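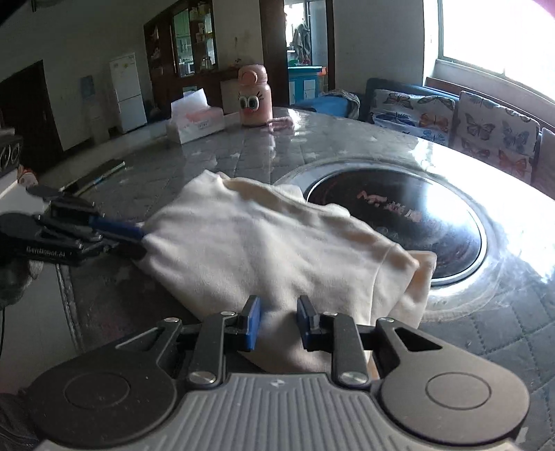

Carol Ackroyd wrote to ask whether she really has to take everything off the table before she wipes down the glass, or whether she can just work her way around it. Good question, and it gets a whole section of its own this time, so thank you, Carol! You can work around things. I do it myself most days. But once in a while you'll want to do the full job, and that's what the steps below are for.

Section 4. Looking after a glass-topped table with a built-in cooktop

A quick word about what I mean. This section covers round dining tables with a clear glass top, a cloth laid underneath the glass, and an induction cooktop set into the surface. If yours has the cloth on top of the glass, skip to Section 5, where I go on at some length about stains.

You'll need:
2 soft white cloths (old cotton ones are great, wrinkles and all)
a small bowl of warm water with a drop of dish soap
a dry towel for the rim
cooktop cleaner, only if you've got burned-on food

4.1 Everyday wipe

1. Turn the cooktop off at its own control and wait until the hot-surface light goes out. If yours doesn't have a light, give it a good long while, and hold your hand well above the glass before you touch anything.

2. Pick up the phones, pens and papers. Bottles and tissue boxes can stay if you're in a hurry, just slide them over to the far side and come back for that patch later.

3. Dampen one cloth and wring it out hard. I mean really hard. Water that drips off the cloth will find its way to the edge of the glass, and from there it goes straight into the fabric underneath.

4. Lay the cloth flat, pull the corners out so it isn't bunched up in the middle, and fold it in half and then in half again. You now have a nice pad with several clean faces to use, and you can flip to a fresh one whenever the old one starts to smear.

5. Wipe from the far side toward you in long, overlapping strokes. Do the table glass first and the cooktop last (grease travels, and it's a pain to chase it back across a big shiny table).

6. Go over everything with the second cloth, dry this time. Crouch down and look across the table toward a window. Any streaks will jump right out at you.

CAUTION: Never leave a cloth on the cooktop, even with the power off. Somebody will set a pan down on it and switch on without looking. I've done it with a dish towel and a full soup pot, and the smell hung around until bedtime.

4.2 The rim

The metal ring around the cooktop collects crumbs like you wouldn't believe. Wrap the dry towel over one fingertip and run it slowly around the ring, all the way back to where you started. For stubborn bits I like a wooden toothpick. Please don't use a knife! Máté Hajdu tried that on his and now has a lovely scratch to look at over breakfast.

4.3 Lifting the glass to wash the cloth underneath

Only do this if your glass is a separate sheet and your table's own instructions say it can come off. On some models the cooktop is fixed through the glass, and then you're stuck with a dry brush around the outside.

1. Unplug the table at the wall.
2. Clear it completely this time, tissue box and all.
3. Lift with two people, one on each side, and stand the glass on a folded blanket against a wall.
4. Slip the tablecloth out and shake it outdoors. Quilted ones hold a surprising amount of dust in the stitching.
5. Wash at 90 degrees Fahrenheit or cooler, and let it dry flat.
6. Put everything back only when the cloth is dry right through. Any damp left under the glass shows up as fog, and you'll be lifting the whole thing off again.

NOTE: Quilted cloth is thick, so check that the glass sits level before you load the table up again. Press gently on opposite sides. If it rocks, smooth the cloth out from the center and try once more.

Wiping cloths go in with the regular towels, without fabric softener, which leaves a film on glass.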